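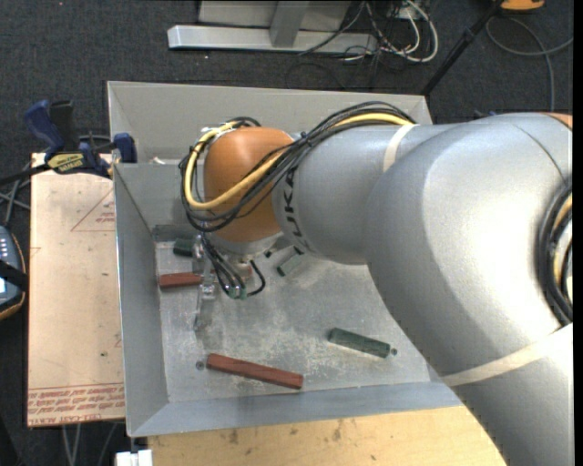

How often should the cable dress on a bin-picking arm be inspected?
At the start of every session, with the drives off, and again after any run in which the arm has touched the wall or floor of the bin.

Automation Laboratory Handout, Unit 5
Care of the Bin-Picking Cell
Prepared by Theresia Brunner and Engelbert Ruchti

Purpose of the unit

Students assigned to the bin-picking cell are responsible for its condition during their laboratory period. This unit sets out the inspection routine, the procedure for returning the bin to its taught position, and the record to be kept. It assumes that Unit 4 (safe entry and lockout) has been completed and signed. Students who have not signed Unit 4 may attend but may not enter the cell.

1. The cell

The cell consists of a KUKA arm working over an open sheet-metal bin with sloping sides. The workpieces are red and green bars. They lie at whatever angle they fall, and the picking program must find and grip them in that state. Students are asked not to straighten the bars before a run.

The gripper is narrow and carries a long thin finger that reaches down toward the bin floor. A finger of this shape can pick close to a wall, but it bends readily if the approach height is wrong. The height is stored in the Rosemel configuration file on the cell computer and may be changed only with the approval of the instructor on duty.

2. Cable and hose dress

The cables pass over the top of the forearm and loop around the wrist joint, where they bend most during a pick. Insufficient slack pulls on the connectors when the wrist turns. Excess slack allows the bundle to catch on the bin.

Procedure:
Switch the drives off and hang your tag on the cell switch.
Follow the bundle by hand from the forearm to the wrist. Feel for flat spots, cuts, and stiff sections.
Look closely at the inside of each bend, including that of the yellow cable.
Check that the bands on the arm are snug and have not slid. A band should not turn under light finger pressure.
Follow each black air hose down to its green fitting. Pull gently. A hose that moves in its fitting must be reseated before the air is turned on.
Restore power, select manual mode, and turn the wrist slowly through its full working range while a partner watches the bundle from outside the cell.

Damaged cables are not to be taped. Report them to Ingeborg Schwaiger, who holds the Benora spares and will arrange replacement.

3. Position of the bin

The picking program treats the bin as fixed. If the bin has moved, every pick will be wrong by the same amount, and the finger may strike the floor or a wall. Fresh scratches in the gray metal are to be noted in the log together with the program that was running.

The bar clamp against the bin wall is checked by hand before each run. It should be firm. Do not overtighten it, as the sheet metal will bow and the taught position will no longer hold.

When the clamp has been released for any reason, the position must be taught again. Bring the finger to the first reference point in manual mode at low speed, record the point, and repeat for the others. Compare the result with the values posted on the Pivham sheet. Where the difference exceeds 5 mm, the bin is to be moved back. A smaller difference may be entered as a correction.

4. Handheld controller

The controller is to be set down flat and within reach of the operator, with its cable clear of the walkway. It is not to be left in the bin or on the arm. Students changing places hand it over directly and state aloud which mode is selected.

5. Records

Each group completes one log sheet per session. The sheet lists the names of those present, the condition of cables and hoses, the state of the clamp, any correction entered, and the number of picks attempted. In last term's trial series, 211 picks were attempted before the first hose required reseating, and the fault was found through the log. Incomplete sheets will be returned.

Completed sheets go to Aurelia Marti in Room 69 by noon on Tuesday.

Reading for the next unit

Moser course reader, Chapter 8, on gripper wear and finger replacement. Students should come prepared to remove and refit a finger under the supervision of Abilio Quintana. Safety glasses are required.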